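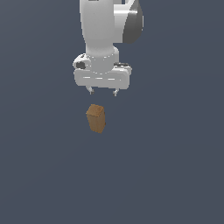

Sim view, parallel hand open over the wood block, before the descend step.

2025-03-12

Gripper comparison, sim side. Stock two-finger hand against the Pilline hand model, same arm, same block, same controller. Plain background, nothing else loaded.

Ran 130 grasps per hand with the block pose randomized in yaw and a little tilt. Stock hand dropped 8. Pilline dropped 44, nearly all of them at the lift. Too big a gap to blame on the hand itself. Checked the Pilline file and the pad friction was still the default from the Astdale import in November. Fixed it, have not rerun the full set yet.

Block in the render is a bit left of the middle of the finger gap. Want to keep an offset like that in the test, it shows how each hand behaves when one finger makes contact first. Stock hand drags the block over and closes. Pilline tips it if the closing speed is high – try half speed next.

Controller: Orbridge build runs fine with both hands. The Tomić one needs the tool offset typed in by hand every time the gripper changes, and I got it wrong twice. Wrote the values on the whiteboard.

To do:
- rerun Pilline with corrected pads
- same seeds for both hands, today's were different
- log finger force at contact, 2 ms step
- move the offset into the config file

2 comments · 0 shares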